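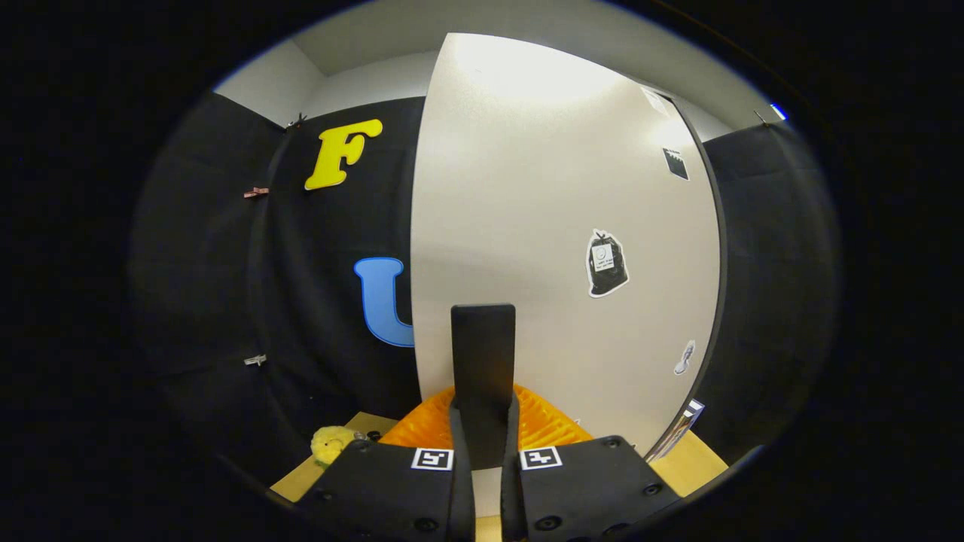

By the time my grandmother and I found the right door at Furkuro, the open day was half over and her hip was bothering her, but she would not hear of sitting down. She had taken 18 pills and two buses to get there, she told the young woman at the table (the pills were a lie, the buses were true), and she meant to see a robot learn something.

"It learns from us, ma'am," the young woman said. "I do the picking up, and later on it studies how I did it."

My grandmother thought this over for a good long while, the way she used to look over my report cards.

"I taught second grade for 40 years," she said at last. "Do you talk to it while you work?"

"No, ma'am. It can't hear."

"Neither could they," said my grandmother, and she held out her hand for the gripper.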